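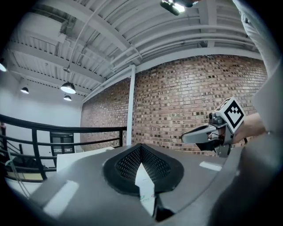
# How Does a Robot Know Where Its Hand Is?

Close your eyes and touch your nose. You can do it because your brain keeps track of your arm, even when you are not looking. A robot has no such sense unless people write software to give it one. This page explains how that software works.

## Squares a computer can read

The black-and-white square on top of a gripper is called a marker. It has a thick black border and a blocky pattern inside. To a person, one marker looks much like another. To a computer, each pattern is like a name tag.

The software searches a camera picture for dark shapes with four corners. When it finds one, it reads the pattern of light and dark blocks. If the pattern matches one on its list, the software knows which marker it has found. At the Flitateck learning lab, the list holds 342 patterns, and every one is different.

## Near, far, or tilted?

Finding the marker is only the first step. The software must also work out where the marker is.

Think about a book on a shelf. From across the room it looks small. When you walk up to it, it looks large. The book has not changed, but your distance from it has. The software uses the same idea. It is told the real size of the marker, so it can compare that size with the size in the picture and calculate the distance.

Tilt is found in a similar way. A square seen from straight ahead has four equal sides. When it is turned, one side may look shorter than the other. By studying the four corners, the software can tell which way the marker is facing.

## Learning from people

Some grippers are made to be held in a person's hand. The person uses the gripper to do a job, such as picking up a cup, while a camera records. Each recording is a lesson for a robot.

A program at the lab, named Bolent, sorts these lessons. It lines up the pictures in order and writes down the position of the gripper in each one. A job that takes 5 seconds can produce 300 pictures. Bolent checks all of them.

A second program, named Rurkar, studies many lessons and looks for what they have in common. It learns that fingers should open before they reach an object and close after they arrive. This kind of learning is called *imitation*, which means copying what someone else does.

## When the camera cannot see

Sometimes a sleeve or a table blocks the marker. Bright lamps can also cause trouble by making part of a picture too white to read. The software then makes a careful guess, based on where the marker was a moment ago and how fast it was moving. When the marker comes back into view, the guess is corrected.

## Try it yourself

You will need a square of stiff paper, a ruler, and a partner.

1. Ask your partner to hold the square facing you.
2. Close one eye. Hold the ruler at arm's length and measure how wide the square looks.
3. Ask your partner to take three large steps back, and measure again.
4. Ask your partner to turn the square slowly to one side. Watch what happens to its shape.

Write down both measurements and draw the turned square.

## Words to know

**Gripper:** a tool that holds objects, used as a robot's hand.

**Marker:** a printed pattern that a computer can find and recognize.

**Software:** the instructions that tell a computer what to do.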